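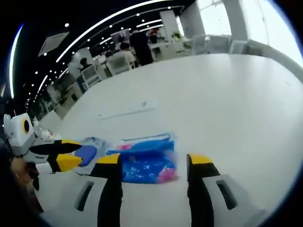 The team at Vokine collects examples for a learning system, and most of this work is done by hand. I visited their office in Staststead on a Friday in March and spoke with the person who leads the collecting.

"Soft things are the hardest," she told me. "A cup is always the same cup. A plastic pouch has a new shape every time you put it down." Her group records 50 examples of each task before they change the object or move to another table.

I asked if the work becomes boring. She laughed. "After two hours, yes. Your wrist gets tired and you start to hurry. So we change places – one person holds the gripper, another puts the objects back."

The recordings go to Bettencourt, where the model is trained. Failed attempts are sent too, with a short note. "In the beginning we deleted them," she said. "It was a mistake, I think. We lost 9 days of work in this way."

They do not clear the office for a session. Colleagues go on with their usual work, and she prefers it so. "A home is also not quiet," she said. The next tasks, planned together with Ferkico, will be zips and lids.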